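A month with the Tindach hand grippers

Okay, so I finally caved in February and got the Tindach pair, the handheld grippers you hold yourself and use to record a chore so a robot arm can learn it later. I'd been eyeing them forever! The set was $1,870 with the marker cubes included, and the Issa charging dock was another $100 (annoying, it really should come in the box).

My friend Boonmee Thongsuk has the older Grilto set, and he warned me that my forearms would complain. He was right. The first evening I did 35 takes of picking up a phone charger and then couldn't open a jar of salsa. After a week or so it got better, and now I can go a good hour before I want a break.

What I like best is how quickly you can start. Grippers on, cubes facing out where the head camera can find them, and off you go. Tidying a desk is my favorite task so far. Cables are the nasty part, especially the thin ones that tangle into each other, and crumpled packaging is a close second. The fingers are curved, so a fat cord is easy enough, but a skinny one takes me a few tries (and some muttering). 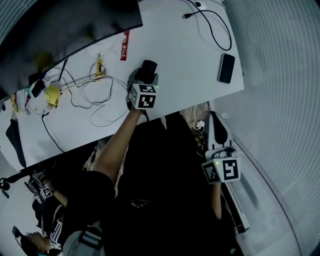 Software, and the stuff that bugs me

You record into an app called Emis, and it's fine. It sorts takes by task, and it flags the ones where it lost a marker for too long. I've got more than 700 takes in there now and it only crashed twice, both times while exporting. The search box is useless, though. Type "cable" and you get everything!

My other gripe is the wrist strap, it slides if you've got long sleeves on. I roll mine up now. Boonmee put a hair tie over his and swears by it.

Would I buy them again? Yeah, I think so, but I'd skip the dock and use a plain charger. Next up is folding dish towels, and I'll post how that goes once I have a decent batch.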